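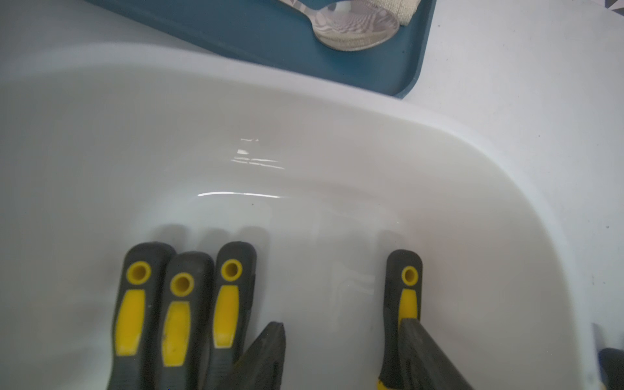

[clestlow-bench] Re: Sticky grips, and where do the small things go?

Message 2462
Date: Feb 26, 2019
List: Clestlow bench and shed list

Replying to the whole thing in order. The quoted message is trimmed where I had nothing to say.

> I have a drawer of hand tools with black rubbery
> handles and colored inserts, and over the last couple
> of years the black part has gone tacky. Dust sticks to
> it, then it sticks to my hands. Has anyone had luck
> washing them, or am I just going to ruin what's left?

Wash them. The handles in my basin are the same general type, black with yellow inserts and a yellow ring in the hanging hole, and I've been putting that set in the sink for years.

What I do is run a few inches of warm water with ordinary dish soap and stand the tools with the handles up against the side. I scrub each grip with an old nail brush, rinse, and dry it with a towel right away. A soak is fine for a plain handle but I wouldn't leave anything with a steel end sitting in water while you go off and eat lunch. I did that once with a putty knife and had to sand the blade with 80 grit to get the orange off.

The yellow parts are harder to get clean than the black. They pick up small dark specks that look like dirt and mostly aren't. If a speck doesn't lift with the brush and soap, it's in the plastic, and you can stop there. I spent most of an evening on one handle with a toothpick before I accepted this.

Clean out the hanging hole too. A cotton swab does it. Gunk collects around the ring and then comes off on the hook, and from the hook onto the next tool.

> Someone told me to wipe them down with solvent. I
> tried it on one and it got worse for a day and then
> seemed about the same. Is baking soda better?

There are two kinds of sticky and they need different treatment. One is skin oil and grime sitting on the surface, and soap takes care of it. The other is the rubber itself breaking down, and then no amount of soap helps. To tell them apart, wash one handle twice, let it dry overnight, and press your thumb on it. If it still grabs, it's the rubber.

For that kind I've had fair results with baking soda mixed with a little water to a paste, rubbed on with a rag and rinsed. It takes off the softened layer. It also takes off some of the color, so you get black water in the sink and a grayer handle. I would keep solvent off the yellow inserts altogether. Mine went cloudy when I tried it.

The Drunemer grip cleaner that was recommended on this list in June is all right. It did a bit better than dish soap on fresh grease and no better on old handles. I paid for one bottle and I won't buy a second. If anybody wants the remainder they can pick it up from me.

Use a basin with a smooth bottom if you have a choice. I used to do this in the laundry sink, which has a ridged floor, and the grit stayed in the ridges and got on the next thing washed. A glossy white basin shows you the dirt, so you know when to change the water. Put a rag on the bottom if you're worried about metal marks. I don't always bother.

> The other half of my problem is the bench. I've got
> little pots, lids, labels, cups, and they all migrate
> to wherever I'm trying to work. I bought a set of
> Erkau drawer bins and it helped for a month.

I have the same Erkau bins, and my trouble with them was that they hold more than I need. Once there were 7 of them on the shelf I filled all 7, and then I didn't know what was in the back row. I've gone down to two trays that live on the tabletop and everything else goes in a cupboard.

The arrangement is a white rectangular tray in the middle, and a small blue one back on the left for whatever I've just set down and would otherwise lose — clear pieces especially, which vanish on a white surface. Small containers go to the back right with the clear cup. When I finish, the big tray gets emptied. The blue one I only empty when it annoys me.
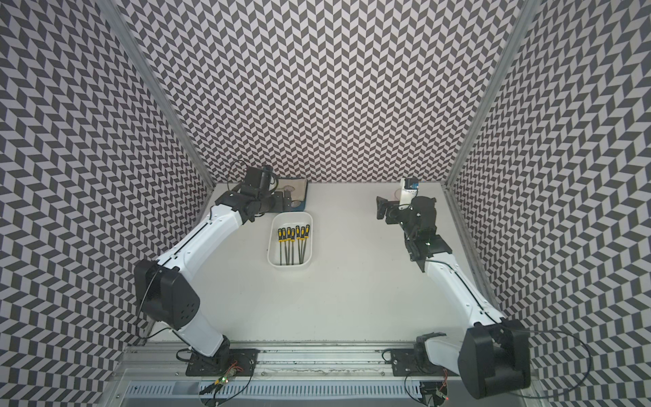
If you try two trays, keep one of them small. A large tray turns into a second bench. Mine were both from the hardware place on Leclerc Street, from the bin by the door where they put odd sizes, and I doubt they were meant for this.

Label the containers on the side and keep the lids plain. I had it the other way for a long time and the lids got swapped every time two pots were open together. Side labels also let you read them without picking them up. Wipe the pot down with rubbing alcohol before the label goes on, then leave it alone for an hour.

Clear cups are good for rinsing small parts and bad for storing them. I'd limit yourself to one. It's easy to knock over and easy to forget, and if there's water in it the labels on the nearby pots will suffer.

> Last thing. Do you hang tools with the holes or lay
> them flat? I have pegboard but the hooks are too fat.

I hang them, once dry. The hooks that came with my pegboard were too fat as well. A finish nail driven at a slight upward angle into a strip of wood works, and you can space them however the handles need. Leave enough room between them that the grips don't touch. Rubber pressed against rubber all summer is how I got two handles stuck together, and when I pulled them apart one took a patch off the other.

If you lay them flat in a drawer, put down paper. Don't use that foam mesh liner. It leaves its pattern in soft grips and sometimes bonds to them.

Somebody asked off list whether talc helps. It does for a week or so. Cornstarch is about the same and cheaper. Either one makes a paste if the handle is damp, so dry first.

I still have a stack of small yellow-ringed hooks left over from the shed clear-out, sizes mixed. There were 121 in the box when I bought it and I've used maybe a dozen. They're too thin for pegboard but fine in a wood strip. Write to me off list if you want some and say how many.

--
You are receiving this because you are subscribed to clestlow-bench.
Please trim quoted text when replying.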